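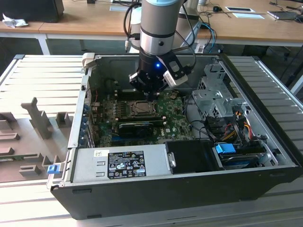
The final assignment in the automation course at Stesarley takes six weeks and involves one desktop computer. Students in groups of two program a robot arm to service a retired office machine: find a part, line up the gripper, take hold, and let go without bending anything. Most groups spend the first week on the lining up alone.

Nadège Cordier, who has run the course for eight years, chose old computers for practical reasons. They are cheap, every school district has a storeroom of them, and the parts were designed for human fingers. A retention lever that a technician flips with a thumb becomes a hard problem in path planning when the tool has to come straight down between a row of heatsinks and an expansion card.

"In simulation the case is a box with clean walls," Cordier says. "Then they open a real one and there are cables in it."

Cables are the main source of lost points. A rigid part stays where the program expects it. A bundle of power leads moves each time the case is handled, and the course software, a student-built package called Drultine, has no model for soft objects. Groups handle this in different ways. In March, one pair wrote a routine that approached every target from the side away from the power supply, which added time to each cycle but cut the number of stops by half. Another pair lowered the speed limit for the last part of the descent and left the path alone. Both methods passed.

Fixtures are graded separately. Each group designs and prints its own, and a plate that lets the work shift under load loses marks even if the run succeeds. The Le Goff workshop, which shares the building, lends its printers in the evenings. A typical plate goes through several versions before the blocks and slots hold a part at the same angle twice in a row.

Grading is done on 13 consecutive attempts with no change to the code between them. Cordier sets the pass mark at eight. A dropped part counts as a failure, and so does any contact that trips the force limit. Groups may restart the arm once.

The top groups go on to a regional meet at Lornton, where the computer is a model they have not seen before and setup time is limited to around two hours. Stesarley's entries are due on May 30, 2025. Each consists of the code, the fixture files and a log of every failed attempt.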